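Reading time: 3 minutes

Keeping an old booking system alive at Passide

Senan Ó Dubhghaill looks after the software at Passide, a company that hires out meeting rooms and desks by the hour. Most of his working day goes on a booking system written before he joined. It has 409 screens, and he has been moving them, a few at a time, to something that will run in a current browser.

"People assume the hard part is the database," he says. "The database is fine. It's the pages. Half of them were built for one browser, and they do things like open a second window and wait for an answer from it."

The system is called Gatport. It was bought from a small supplier, Gallagher, who stopped selling it years ago but still answer the phone. Ó Dubhghaill speaks well of them. They sent him the source code when he asked, along with a folder of notes in no particular order.

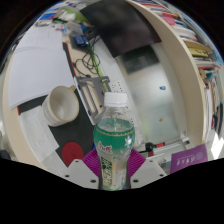
His first plan was to replace the lot. He wrote a proposal, got quotes, and ran a trial of a hosted product with the staff at one site. It lasted six weeks. The front desk could take a booking quickly enough, but they couldn't split one invoice between two tenants, and that comes up every day.

"You find out what a system does when you switch it off," he says. "I had a list of 25 things the old one did that weren't written down anywhere. Some of them were daft. A few of them were the reason we got paid."

So Gatport stayed, and the work turned into repairs. He began with the pages that had stopped working altogether, mostly the date pickers and the printed receipts. After that he went through the server logs to see which screens anyone opened. The answer was far fewer than 400.

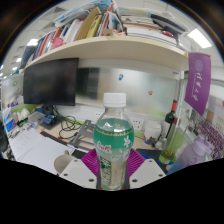
What he would do differently

He would have started with the logs. He spent most of one winter rewriting a stock report, and when he put the new version live in November there was no reaction at all. The person who used to read it had left.

He would also have kept the old page names. "I tidied them up and broke everyone's bookmarks. I had to put redirects in for every one of them, and I'm still finding spreadsheets with the old links in."
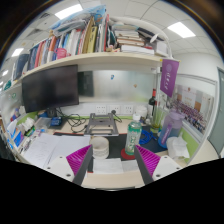 Desk with a bottle of water on a red coaster.

Testing is done with a tool called Firkareck, which clicks through the main screens overnight and sends him a report at 6 in the morning. He is not in love with it. It trips over anything slow to load, and for a while he ignored the failures, until a real one slipped past and the invoices went out without VAT numbers.

"I turned off the tests I didn't trust," he says. "Now if it says something is broken, I look."

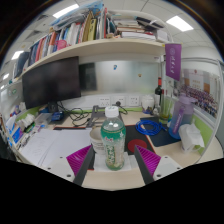
He gets asked when it will be finished, and he doesn't give a date. The login page is done, and so are bookings and invoices. The reports are next — the ones that get read, at any rate — and then the screens for setting prices, which still need an old browser kept on one machine in the back office.

Gallagher have offered to take a look at those. He has said yes, and is waiting to hear what they would charge.

Contact us | © Passide | Back to top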